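3.2 Surface wear and cleaning of shared tables

The second part of the study looked at how light wooden tabletops age when many people use them for mixed tasks. We inspected 157 tables at two sites, Ultov and Drarham, between October and the end of the following spring. All had been in use for at least 10 months. Tables with a painted or plastic-coated top were left out, as were those sanded or refinished during the study period.

Each top was divided into a grid and every cell was scored by two raters under the same lamp. A cell could receive one of four codes: clean, scuffed, stained or cut. Where the raters disagreed, the more severe code was kept. This gave 1,146 marked cells in total. Scuffs were by far the most common code at both sites, and stains came second. Cuts were rare and were mostly found close to the long edges, where users tend to rest tools.

The finish had a clear effect. Tables treated with the Kusura oil showed more stains but fewer visible scuffs, as the oil darkens the grain slightly and hides shallow marks. Tables treated with the Bergmann hard wax showed the reverse pattern. Neither finish changed the number of cuts. Cleaning routine mattered less than expected - weekly and daily wiping gave almost the same scores once hours of use were taken into account.

Small dark specks posed a problem for scoring. Some are part of the wood, others are dirt pressed into the pores, and the two cannot be told apart by eye. We therefore did not code specks as stains unless they came off on a damp white cloth. Faint scuffs on pale wood, as in Figure 4, were scored only if both raters could find them without touching the surface.

Figure 4. Pale wooden tabletop with visible grain, faint scuffs and a few darker specks.

Scores were entered on paper and copied to a spreadsheet at the end of each visit. 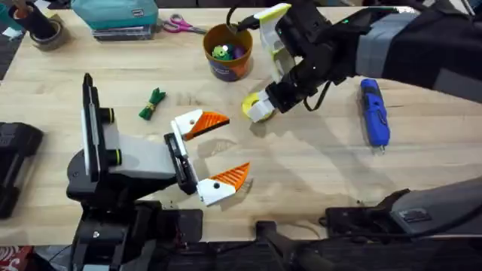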